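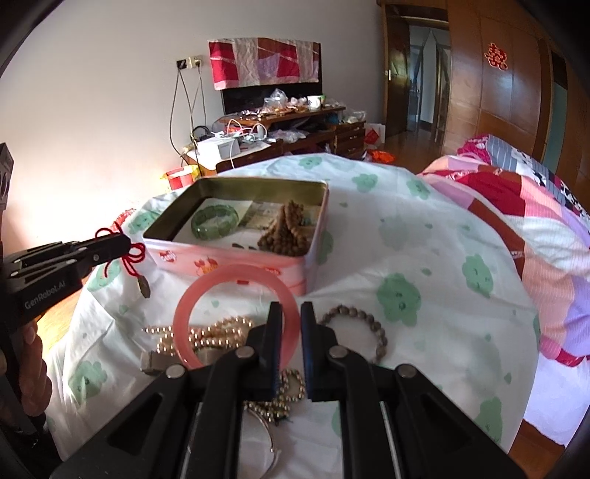

Pink bangle upright in one gripper, red knotted cord in the other.

Home Reviews Guides Standards Contact

Juhl Rule Cards for Hand-Held Grippers, 2nd edition

Reviewed 19/02/2021

The Juhl set is a box of 107 printed cards, published by Verkerstead, covering good practice for people who record two-handed gripper work in ordinary rooms. It costs $279. We used it through most of January next to the older Amel binder.

Each card has one rule on the front and the reasoning on the back. The rules are short. "Hold the part where both jaws can be seen." "Do not start with two items touching unless touching is the task." New people could follow them on the first morning, and the Amel binder never managed that.

The section on small and flexible items is the best part. Jewelry is a hard test, with hard rings, round beads and soft cord on the same cloth. The cards sort items by how they behave in the jaws and give each group its own grip rule. A bangle is to be pinched at the rim, with the opening left clear. A cord is to be taken at the knot, where the jaws have something thick to close on.
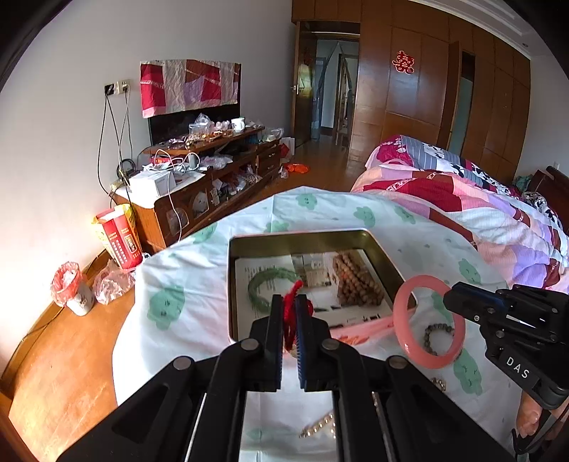 Red cord between the ribbed pads, knotted tip above, bangle held at the right, bead strands in the tin.

The cards on containers are good too. They ask for the lid off and out of reach, and for anything already inside to be pushed to the ends so the middle stays free. We now do this with every tin and tray.

The room section is weaker. It has a full card on table height and only one line on what may be left in the background. Homes have televisions, cables and shopping bags in them, and the card says "tidy where possible". The Wandau checklist goes further and tells you what to cover or move – papers with names on them, for example. We keep a copy of it in the same box.

Printed cloths get one card, which advises a plain cover for scoring sessions and allows patterns for everything else. I agree with that.

The card stock is thick and wipes clean. The box lid is loose and ours split at a corner. There is no index, so finding the rule on handing an item from one gripper to the other means going through the whole second divider.

Buy it if you have more than 2 people recording. For one person working alone, the Wandau checklist covers most of the same ground for $100.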